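Our office is getting a humanoid for the drinks and break room work. What happens to the people who do it now?

Posted in Workplace and Jobs

Posted by Amrit McIntyre

I supervise facilities at Lachance, a mid-size office with three floors and 641 people on the badge list. Stocking drinks, wiping down desks and keeping the small rooms in order has been done for years by a crew of 14. Management signed up in June for a trial of a humanoid that picks up bottles, puts them out and clears them away. For now it only works in one small room with a desk in it, and it is hooked up to cables the whole time.

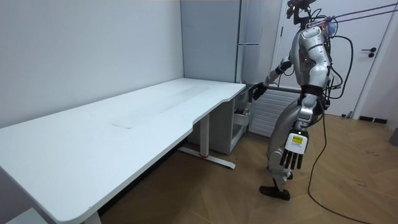
The crew has asked me what this means for them and I do not have a good answer. I was told "no one loses their job during the trial," and I passed that on, but everyone noticed the last three words. Two of the older workers have already asked about moving to the mail room.

My other problem is smaller and more practical. Since the trial started, one of my people has to be in the building early to get the room ready. She puts the bottles where they need to be and clears the desk when the session is over. That is time out of her regular route, and the route did not get any shorter. When I asked who covers it, I was told it would even out once the machine is up to speed.

So I have two things to ask. Has anyone been through this, and did the jobs go away, or change? And how did you handle the extra work in the meantime? I would like to hear from people on the floor as much as from managers.

Some background in case it matters. We are not union. The crew is paid by the hour, and most have been here longer than I have. The trial is run by our own operations department, which is a different department from mine, so I do not see the results unless somebody forwards them.

Posted by willum_nights

We had a similar thing at Postholm, where I do evening facilities. I will tell you how it went for us, and your place may be different.

The jobs did not go away in the first year. What changed was the shape of the day. Before, you had a cart and a route and you did it your own way. With the machine in the building, things had to be in the same spot every time. Bottles on the desk, chair out of the way, doors shut. If you were used to leaving your cart inside the room while you did the hallway, that was over. It sounds like nothing but people hated it more than they hated the robot.
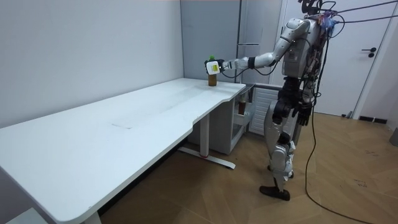 The second thing was hours. Write the setup time down from the start. We did not, and for three months the time went missing. On paper we were all slower than the year before. When somebody in the office finally looked at the numbers, they said the cleaning crew was falling behind and that this was a reason to automate more. All of that lost time was us getting rooms ready and putting them back. Once it had its own line on the time sheet, the complaint stopped.

What I would ask for, if I were you:

Get a separate code on the time sheet for anything done for the trial.

Ask for the results in writing at the same time the other department gets them. You have 14 people who are going to hear rumors otherwise.

Get a date for when the "during the trial" promise runs out, and ask what comes after it. We got ours in an email from the site manager. It was two lines long but we had it.

Ask who is responsible when something gets spilled or knocked over. With us it was always the crew that mopped, and it was never counted.

On the older workers, I would let them move if they want to move, but do not push them. One man on my shift turned out to be the best person we had at working near the machine. He was patient and he noticed when a thing had been put down in the wrong place. He is now paid a bit more for it. It took a lot of asking to get him the raise.
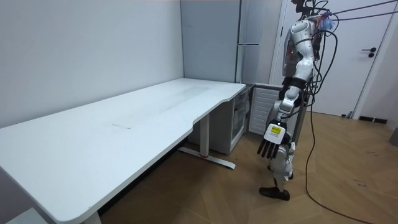 Last point. Make sure whoever is in the room knows how to stop the machine and has been shown by a person, in person. We were given a printed sheet and told to sign it. I refused to sign until somebody walked us through it, and they did that the same afternoon. Half the crew had questions the sheet did not cover, like how close you can stand, and whether you can step over the cables or have to go around.

Posted by gurkley_temp

they will cut hours, they always do. at my last place they said it was to "help" us and by the end there were 3 of us left on days. start looking now is my advice

Posted by break_room_b

I work on the other side of this, in an office where I help plan the trials, so take it for what it is worth.

A lot depends on what the trial is supposed to show. If it is "can it pick up a bottle and set it down," that is a long way from doing a floor. Picking up a bottle is one small piece of what your crew does. They also notice that a fridge is leaking, that a room is booked in ten minutes, that somebody left a laptop out. Make a list of all that with them, in their own words, before somebody else writes the job description. Ours came to 50 separate tasks, and the people planning the trial had known of very few of them.

I would also ask for one of the crew to sit in on the planning meetings, on paid time. We did that late and should have done it sooner. 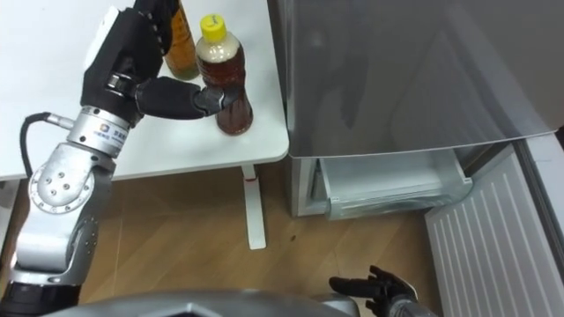
Amrit McIntyre replied: Thank you, this helps. I asked this morning for a separate time code and was told yes, beginning with the next pay period. The end date for the promise is harder. I was told "we will revisit it," so I have asked again by email and copied the site manager. I am going to do the task list with the crew at the start of the next shift. Two of them have already said they want to be the one who goes to the planning meetings, so I may ask for two seats.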